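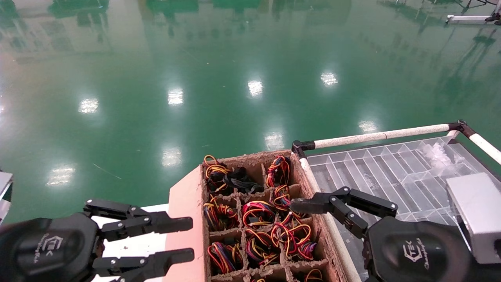 Tam Molded Pulp Compartment Trays for Wire and Cable Sets

Category: Workshop & Assembly > Parts Presentation > Trays and Inserts

Print this page | E-mail to a colleague

The Tam tray is an open grid of compartments formed in one piece from brown recycled pulp. It is used for holding coiled wire sets between the cutting area and the assembly table, and for short-term storage of mixed colors in one carrier. Each compartment takes one or more hand-wound coils. Red, orange, yellow, purple, blue and black leads can share a tray, and heavier black bundles can sit beside finer wire in the same compartment if the depth allows.

Construction

The walls and floor are a single molding with no glued joints. The surface is untreated. Edges are left as they come off the mold and will feel rough to the hand. Some loose fiber dust is normal, particularly on the upper rims and after repeated handling. Wipe the table before placing open connectors or greased parts next to the tray. For areas where fiber is not acceptable, use the clear sorting tray described below.

Pulp does not scratch insulation and does not ring or slide when set down on a smooth table top. It should not be used as a drip tray. Trays that have been wet lose stiffness and should be replaced, even if they look sound after drying.

Loading

Wind each lead into a coil slightly smaller than the compartment and tuck the free end inside the loop. Coils that stand above the rim tend to spring open and cross into the next compartment, and red and yellow leads of similar gauge are slow to separate once that has happened. If a set does not fit with its ends tucked in, split it over two compartments.

Do not pull a single wire out of a filled compartment. Lift the whole coil, then separate. With long leads, work from the row nearest the operator toward the back.

Trays may be stacked when the coils are below the rim. Place a flat sheet between layers. Stack limit for filled trays is 16.

Companion tray, clear plastic

The Brudia sorting tray is a transparent plastic tray with long parallel divisions. It suits straight-cut lengths, sleeves and other items that do not need to be coiled. The contents can be read from the side or from above without labels. Remove packing film and bag scraps before use – clear film in a clear tray is easily overlooked and will catch on wire ends.

A white tubular frame with black corner joints holds the clear tray in position next to the pulp tray. The frame is supplied flat and pushed together by hand.

Table and floor

Both trays are intended for a level, light-colored table surface. White is preferred, as dropped offcuts of blue and black wire show up well against it. On glossy epoxy floors, particularly green ones under rows of bright ceiling lights, small offcuts are hard to find among the reflections. Sweep along the line of the table at the end of each shift.

Ordering

Pulp tray, Tam 701: carton of 50
Clear sorting tray, Brudia 108: sold singly
Tubular frame with corner joints: sold singly, state tray type

Part cartons of the pulp tray are not supplied. Used pulp trays can go in with paper and cardboard if they are free of wire, tape and grease. Clear trays are washable with warm water and mild soap. Do not use solvent.

The Irnusix lidded tray is no longer stocked. Its lid does not fit the Tam 701, and we have no replacement lid at present.

Questions on compartment sizes or samples go to King-fai Yang at the Sinitz parts desk. Please include the wire gauge, the cut length and the number of leads per set – without these we cannot recommend a tray.

Page revised 8th November

Shares: 3 | Comments: 0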